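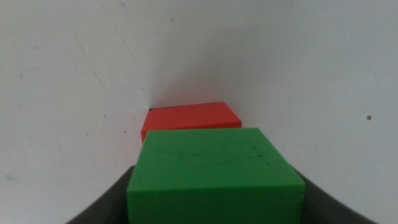

# Coloured Cubes and White Work Table

**Supplied by Kvaran to schools, nurseries and training rooms**

The Kvaran cube is a plain solid-colour block for sorting, stacking and early measuring. It is offered on its own, in sets, or together with the white work table described further down this page. Both items are held in stock at the Allitz depot and may be ordered separately.

## The cubes

Each cube is one colour throughout, with a matte finish and softly rounded edges. The matte surface keeps reflections low under ceiling lights, so that a child seated at the far side of a table sees the same green or the same red as the child seated nearest the window. All cubes within a set are made to one size, whatever their colour, and cubes from a later order may be added to an earlier one.

The standard colours are green and red. The red has a slight orange tint and should be ordered by its catalogue name, Tomato, when replacements are needed. Further colours are reviewed each December.

Pencil and marker should be kept away from the cubes where possible. Faint marks on the faces do not affect their use, and cubes bearing such marks are not accepted for exchange under the finish guarantee.

### Sets

| Set | Contents | Suitable for |
|---|---|---|
| Pair | 2 cubes, one green and one red | Demonstration, one-to-one work |
| Class | 70 cubes in mixed colours | A full teaching group |
| Store | 700 cubes in mixed colours | Shared stock across several rooms |

Individual cubes can be bought as spares. The smallest order for spares is 17 cubes, and a single order may contain both colours.

## The work table

The table top is plain white and matte, without printed lines or grids. Users who require a grid may lay a paper sheet over the surface and remove it afterwards; adhesive tape is not recommended. The table may be placed directly against a wall, and a pale wall behind it gives a calm background on which coloured objects are easily picked out.
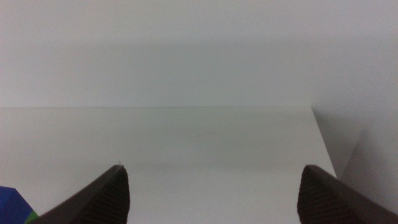

*White table top, set against a light wall.*

Purchasers are asked to check the following before placing an order for the table:

- The floor should be level. Stacking work is affected by even a small slope.
- Lighting should be even across the top. A single strong lamp at one side will give one face of each cube a much darker shade than the others.
- Space should be left on at least one long side for an adult to stand.
- The route from the delivery door should be measured, including any turns on a staircase.

The table is delivered assembled. Delivery staff will carry it to a ground-floor room; upper floors are by arrangement with the Allitz depot.

## Use in the room

The pair set is intended chiefly for work on position and order. The words *on*, *under*, *beside* and *behind* can all be taught with one green cube and one red, and the same two cubes serve for simple instructions given aloud or on a card. In the usual first task the red cube is placed on the bare table and the green cube is set squarely on top of it, with the front faces in line.

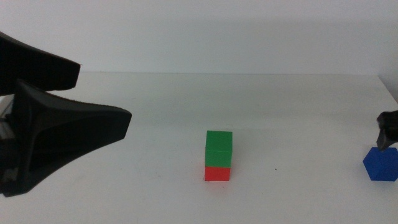

Once this can be done with confidence, the order is reversed, and a third cube may be introduced from the class set. Taller columns should be built away from the edge of the table. The cubes are not intended for building above the shoulder height of the person using them.

Stedmont Primary School in Vumville has used the class set and two tables for its reception groups. Þórey Østergaard, who teaches there, writes: "We leave the pair out all morning. The children go back to it between other things, and they correct one another if a cube is put down crooked."

## Care and cleaning

Wipe the cubes with a soft cloth and warm water containing a little mild soap, then dry them before returning them to the box. They should not be soaked or placed in a dishwasher. The table top may be cleaned in the same way. Scouring powders will dull the surface and should not be used on either product.

Boxes should be stored indoors and out of direct sunlight – the green is the more likely of the two colours to fade.

## Ordering

Orders are accepted in writing from schools, nurseries and registered training centres. Please state the set required, the number of tables, and the name of the person who will receive the goods. Orders for the autumn term should reach the Allitz depot by 28th June. Spare cubes are sent separately from tables and may arrive first.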